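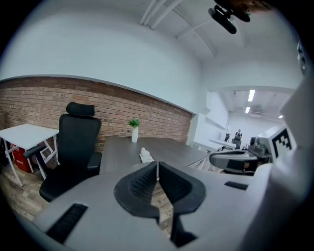

Omid Ghaffari replied that the pair had tracked fine on his bench at Pratley with the same firmware, and asked whether the jaw zero had been run before or after the marker calibration. The order matters on this kit.

Home Products Downloads Support Tickets Sign in

Ternton hand-held gripper kit, two-hand set
Ticket status: open, awaiting customer test
Opened by: Mehrangiz Shirazi
Product area: pose tracking / jaw opening

Reported problem

Evaluation set, both grippers. Jaw opening on the right unit reads as partly open when the fingers are fully closed. The left unit reads correctly. In recordings longer than a few minutes the right unit also loses its pose for short periods, mostly when the two hands come close together. The log shows "marker lost" followed by "marker reacquired" with a jump in position. We are deciding whether to buy the kit or return it at the end of the trial, so I need to know if this is a unit fault or a setup fault.

Steps already tried by customer

- Restarted the host and both grippers.
- Swapped USB ports and cables.
- Reinstalled the Ternton recorder from the download page.
- Repeated the marker calibration 3 times. Same result each time.

Support, first response (Francine Paquette)

Thank you for the log. Two separate things are mixed together in it.

The jaw reading is an offset, constant from the first line of the file to the last. A failing encoder on this model drifts or drops out. A constant offset nearly always means the zero was stored with something between the fingers, or with the trigger not fully pulled. Please redo it as follows:

1. Open Settings, then Device, then Jaw.
2. Clear the stored zero on the right unit only.
3. Pull the trigger to the stop and hold it.
4. Press Store and keep holding until the tone ends.
5. Release, close again, and read the value.

Only after that, run the marker calibration. If you store a new zero later, the marker calibration has to be repeated as well. Omid is correct on this point and the quick start sheet is not clear about it – I have asked for it to be changed.

The pose loss is a different matter. The tracker needs at least one full marker face on each cube. When the hands cross, one gripper can hide the other. Please hold both units low in front of you, cubes toward the head camera, and record a slow pass in and out.

Customer, Wednesday

Jaw zero cleared and stored again on the right unit. Reading with fingers closed is now the same as on the left. Marker calibration repeated afterward and accepted.

Slow pass recorded at waist height.

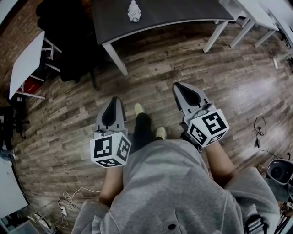

Head view, both units in hand, marker cubes toward the camera.

With the hands apart there was no loss. With the hands brought together, the right unit dropped out again, 3 times in one recording. Each gap was short, but the position jump afterward is over 24 mm and this is not usable for our training data. I moved to the other side of the room and got the same result, so I do not think it is the lighting.

Support (Francine Paquette)

Agreed, lighting is unlikely. The jump size points to the cube seat. The cube is held by a clamp ring, and if the ring is not tight the cube can turn slightly under load. The calibration is accepted because the cube is still at that moment. Please check the ring on the right unit for play and tighten by hand until it clicks. Do not use pliers. Then repeat the marker calibration and the slow pass, and attach the new log.

If there is still a jump with no play in the ring, I will send a replacement gripper and extend the trial until it arrives.

Customer

There is some play in the ring, less on the left unit than on the right. Will tighten both and send the log tomorrow morning.

Related tickets
Jaw zero lost after firmware update
Recorder does not list second gripper
Marker calibration rejected on glossy floor
Replacement finger pads, part numbers

Contact support | Copyright Ternton | Back to top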